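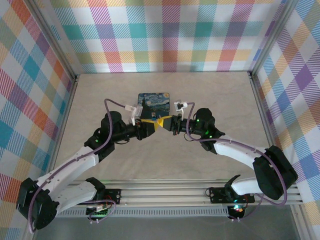 Flirnmont twin-arm bench kit, bought the pair with two wrist cameras and the front rail, 728 euros all in from Pondport. Three months of near daily use now so time for a proper review. Mostly about setup and upkeep, the spec sheet you can read yourselves. Both arms bolt to one aluminium rail along the front, black bracket each end, and then you spend an evening getting the yellow fingertips to come together in the middle. Mine do now. They didn't on day one.

Mechanical setup first. Allow a full afternoon per arm, not the "under an hour" on the box. Manual is decent up to the elbow and then goes a bit vague. 13 screws for each bracket and gripper set, all the same length apart from two, and those two aren't marked. Get them the wrong way round and the wrist binds. Ask me how long I looked for that.

Rail is the best part of the whole kit. Stiff, straight, slots take ordinary nuts. I'd set both brackets loose, put the arms in the home pose, check the reach, then nip up. Don't tighten one fully before the other is on, you'll only be undoing it.

Cable routing — the included purple leads are long. Too long at first sight, I nearly shortened them. Don't. The loop over the forearm needs to be generous or the connector at the wrist works loose when the arm folds right back. I lost the left gripper twice to this before the penny droped. Leave slack at the elbow, one tie near the base, nothing tight in between. Ľudovít Šťastný's write-up on the Pondport forum has the loop lengths, worth the five minutes.

Calibration. The routine wants each joint held at mid travel by hand while you press enter, then swept end to end. Fine for one arm. For two you also need them to agree with each other and the kit gives you nothing for that, no jig, no target. I use a small coaster in the middle of the floor and bring both grippers in to it, slowly, one joint at a time. If one side arrives high, redo the shoulder offset on that side and try again. Crude but repeatable enough. 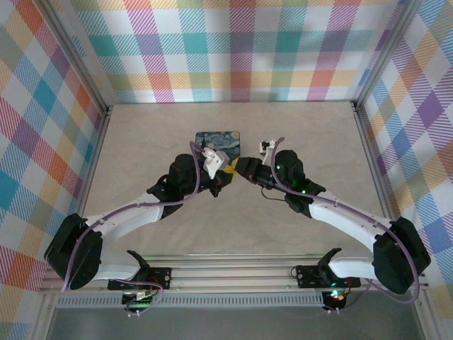
Both arms in at the coaster, checking one side against the other.

After the last re-calibration I ran 200 approach moves, left and right alternating, and wrote down where they stopped. Right arm: no complaints. Left arm had a slow drift downwards in the second half, which was the shoulder horn screw backing out. Threadlock, medium strength, small drop. Should have come from the factory with it. Same screw on the right got the same treatment while I was at it.

Running total on my log is 3488 moves, and parts replaced so far:
one wrist motor, left (stripped gear, my fault, drove it into the floor)
one gripper lead
one set of fingertips

The wrist motor took nine days to arrive and the swap itself was easy. Four screws, daisy chain lead in and out, set the ID before you fit it. SET THE ID FIRST. A new one ships with the same ID as the base motor and the whole arm goes silly if you forget. Support chap at Flirnmont, Reda Hegazy, answered my email same day and sent a drawing that should realy be in the manual. Full marks there.
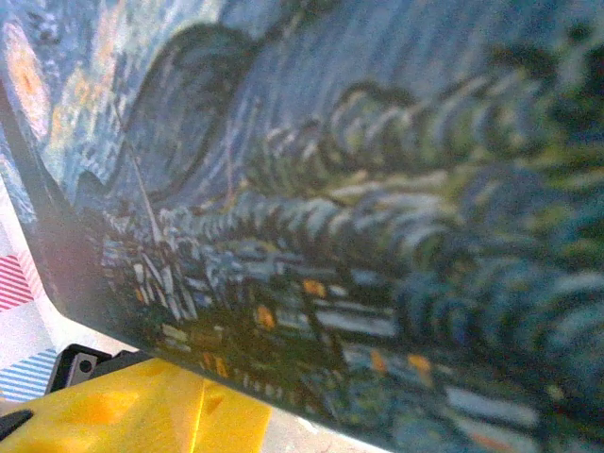 Wrist cameras are the bit I'm least sure about. Small, light, no trouble mounting, but focus is fixed-ish (you can turn the lens, it's glued, you'll need to crack the glue) and close up it goes soft. With the gripper right at the lower edge of a Starry Night print you can still pick out the lit windows in the village and the steeple, but the brush strokes are slightly blurred and I'd want them crisper. What does work is the fingertip sitting in the lower left, bright yellow, easy to find against anything dark. After a knock I look there first, and if the finger has moved in the view then the mount has shifted and it's out with the hex key.

Weekly upkeep, such as it is: wipe fingertips, check both base brackets, check shoulder screws, look at leads near the wrists. Ten minutes. I also power up with the arms resting low and wait for the lights before asking for any movement.

Compared with the Jelínek pair I had before — those were smoother out of the box, noisier though, and spares were a nightmare. Munport do a dearer kit with a proper alignment jig, haven't tried it.

Good: rail, spares, support, price.
Bad: manual past the elbow, unmarked screws, no threadlock, camera focus.

Four out of five. Would buy again, and would order a spare wrist motor in the same box.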